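Dadex publishes folding and packing specification for short-sleeved cotton garments

Oct 21, 2018 – Dadex, the textile care and garment handling company, has published a revised folding and packing specification for short-sleeved cotton garments. The document replaces two earlier work instructions and applies to all items leaving the company's finishing rooms under the Claltulora and Pärn labels.

The specification covers T-shirts and short-sleeved tops in adult sizes. It sets out one fold sequence, one surface standard and one finished format, a flat rectangle that fits both the Skurneo shelf tray and the standard shipping carton. Long-sleeved garments, knitwear and items with a lining remain under the existing instruction.

Under the earlier instructions, finishing rooms could choose between a sleeve-first and a hem-first sequence. An internal review found that stacks made up from both types did not sit level in the tray, and that cartons had to be repacked before dispatch.

"The two folds gave different thicknesses at the collar," said Piret Sakalauskas, head of finishing standards at Dadex. "A carton packed with 60 shirts of mixed fold would not close without pressure on the top layer. With a single sequence, the stack height can be calculated in advance."

The revised sequence has four steps. The garment is laid flat and smoothed from the center outward. Each side is then turned in toward the middle with the short sleeve folded back on itself. The hem is taken at both corners, lifted evenly and brought up toward the collar. The final fold sets the length of the rectangle.

The specification also defines the work surface. Tables are to be covered in a plain dark fabric, pulled smooth before each shift, so that the outline of a light-colored garment can be read against it.

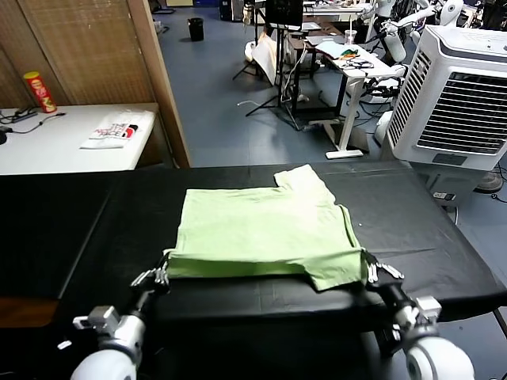 Both hem corners must be held at the same height during the third step. A difference of up to 2 cm at the finished edge is accepted for cotton jersey. Garments outside this limit are opened out and folded again from the first step. Light creasing in the body of the shirt is not grounds for rejection, provided that the outer face of the finished rectangle is smooth.

Finishing rooms supplying the Claltulora label will change over first. Pärn will follow in December, after existing carton stock has been used up. Printed copies of the specification – including the fold diagram and the tray dimensions – are available to contract finishers on request from the Dadex standards office.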